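The Second Gripper

The budget line said "end effectors, 2," and Firdevs Uysal had been defending the 2 since October.

"Why can't we buy one," said Güven Gökçe, who signed things, "and take turns?"

"Take turns with whom?"

He thought about it. Güven had come to Tollside from a company that made garden furniture, and he still approached each purchase as if it might be left out in the rain.

The plan was simple enough to fit on a slide, and so it had been put on 7 of them. Tollside would teach a machine to pack and unpack groceries. Before the machine could learn, people had to do the job themselves with a hand-held gripper, over and over, until there were 3000 good tries on the drive. One gripper meant one person working and one person watching. Firdevs had been the person watching for most of the winter. She had become very good at it.

There were two quotes. Caslow would sell them a gripper with a service plan, a padded case and a man named Recep Soylu who called every week to ask how everyone was feeling about the decision. Lorente was cheaper and never called at all. Its quote ran to a single page and listed "fingers" as optional.

"Optional how?" Güven asked.

"I wrote to them. They said it depends on the customer."

Güven drew a small, approving circle around Lorente's price.

Then there was the matter of supplies. Songül Ağca, who did the actual gripping, had asked for bags. She wanted 50 of them, thin ones, the kind that come home with you whether you asked or not. Güven had struck the line out. Bags, he wrote in the margin, are free.

"They're free if you buy the groceries," Firdevs said.

"Then buy the groceries."

"Under which line?"

He turned back through the pages for some time. There was a line for software, a line for travel and a line for a conference that had been canceled. There was no line for onions.

"Show me," he said at last. "Show me why a bag costs money."

So they went down the hall, where Songül was already at the table with the gripper in her hand and her sleeves pushed up. She nodded at Güven the way a surgeon might nod at a relative.

"Which part is hard?" he whispered.

"The bag," said Songül.

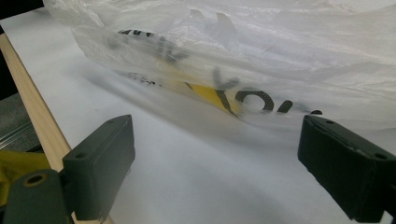

The bag, before negotiations.

Güven stayed for an hour. He asked to try it himself, and was given the gripper, and gave it back. On the way out he took the budget from under Firdevs's arm and restored the bags in full. Beside the 2 he wrote a question mark, then crossed it out, then initialed the crossing out.

"Call Recep," he said. "Tell him we're feeling fine."

"And the onions?"

"Travel," said Güven. "They have to get here somehow."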